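Timivley Pantry Label Kit
Set-Up Guide, revised March 2018

Section 4: Your first shelf

Welcome back! By now the printer is charged, the Tomeck label roll is sitting in its bay, and you have (we hope) printed the little test label with the smiling teapot on it. If the teapot came out faded or lopsided, please turn back to Section 3 and run the alignment once more before you go on. It takes a minute and saves a good deal of muttering later.

In this section you'll set up one shelf, and only one. We know how tempting it is to empty every cupboard onto the kitchen floor on a Saturday morning and do the whole house in a single go, and a few of our customers do manage it and write us lovely letters. Most people are happier starting small. Pick the shelf you reach for most often, put the kettle on, and let the rest of the kitchen wait its turn.

What you will need

The printer, charged
One roll of Tomeck labels, either the white or the clear
The Oprea shelf card that came tucked inside the lid of the box
A dry dish towel
The containers, cans and packets from your chosen shelf

Clearing and sorting

1. Take everything off the shelf and set it on a table or counter where you have room to spread out.

2. Wipe the shelf and dry it well. Wipe the outsides of your containers too, and go over them with the dish towel. A label put on a damp surface will look perfectly fine at first and then curl up at the corners by the end of the week.

3. Sort what you have into things you use daily, things you use now and then, and things you had forgotten you owned. Small, loose packets (yeast, gelatin, those soy sauce sachets that seem to breed in the dark) are best kept together in a basket or an open bin.

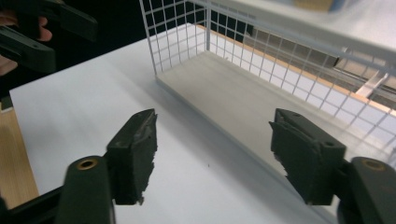

4. Check the dates as you go. Anything past its date goes in the trash or the compost, and anything that runs out within 14 days goes to the front of the shelf when you put things back. You may like to write those down on the back of the Oprea card, where there are ruled lines for the purpose.

Note: The ruled side takes pencil or ballpoint. Felt pens will bleed through to the printed side, and we do not sell the card separately, though you are welcome to photocopy it as often as you like.

Entering your items

5. Switch on the printer by holding the round button until the light turns green. If the light turns amber, the battery is low. You can still print, but do plug it in when you've finished.

6. Press Menu, then choose New Shelf. Give the shelf a name using the arrow keys. Short names work best and print largest: Baking, Soup, Breakfast. The screen will hold a longer name if you have your heart set on one, and it will simply scroll.

7. Choose Add Item and enter the first thing you want to label. The printer remembers up to 195 items across all your shelves, so you needn't be stingy. When it asks for a date, you can enter the use-by date from the package or the day you opened it. Choose whichever one makes sense to you and stick with it for the entire kitchen.

8. Press Print. Wait for the whirring to stop before you tear off the label.

Caution: Please don't pull on the label while it is still coming out. Pulling can drag the roll off its spindle, and then the next few labels will print at a slant. If that happens, see "My labels are crooked" in Section 7.

Placing the labels

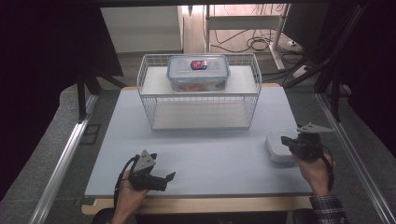

A label is only useful if you can read it without moving anything, so take a moment to decide where each one should go before you peel off the backing. The lid seems like the natural spot, and for a deep drawer that you look down into, it is a fine one. On a shelf, though, lids tend to turn into shelves of their own. You can see it on the upper level of the white wire rack, where a small can is lying on its side on top of the container with the light blue snap-lock lid. A label in the middle of that lid would have a can on it. The front wall of the container, a little below the rim, is a much better home, and it has the added advantage that lids get swapped around in the wash and the boxes they came from generally don't.

9. Peel the backing from one short end of the label and fold it under.

10. Press the bare end onto the container, then smooth the label down with your thumb as you draw the backing away.

11. Rub the whole label firmly with the dish towel, paying special attention to the corners. Leave it for an hour before you put the container in the refrigerator, or overnight before the freezer.

Note: Clear labels look very smart on glass and on plain, light-colored plastic. On see-through plastic the contents can make the lettering hard to read, especially with something dark like beans or tomato sauce, and we'd suggest the white roll for those.

If you have lids that overhang the sides of the box, as many do, keep the label well down from the rim so that your fingers don't catch it whenever you open the thing. For tapered containers, use the narrow label size. The wide one wants to pucker along its lower edge, however patient you are with your thumb.

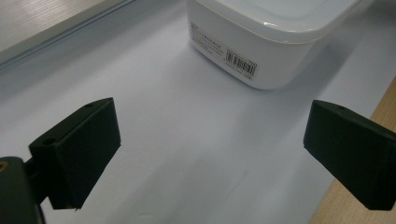 12. Put everything back on the shelf with the labels facing out. Keep heavier items low and within easy reach, and leave yourself a bit of empty space. You will need it the next time you come home with shopping.

13. Clip the Oprea card to the front edge of the shelf, or slide it into the adhesive sleeve if your shelf is too thick for the clip.

Caution: The adhesive sleeve is meant for painted or laminated shelves. On bare wood it may lift a few fibers when you take it off. Try it on the underside first.

Looking after the shelf

Set the reminder (Menu, then Reminders) to chime every 7 days. When it goes off, glance along the labels, move anything that needs eating to the front, and press the round button to dismiss it. You can turn the chime down, and there's a choice of 4 tunes, one of which is supposed to be a blackbird.

Labels can go through the dishwasher on the top rack if they've had their full hour to set. For hand washing, warm water and a soft sponge are plenty. To remove a label, soak it in warm, soapy water and peel slowly from a corner. Any stickiness left behind will come away with a dab of cooking oil on a paper towel, followed by another wash.

Owners of the older Stiltov printer can follow all the steps above, except that the button on that model is square and the reminder chime was only added with the September update. Installing that update is covered in Section 5, along with copying your item list from one printer to another.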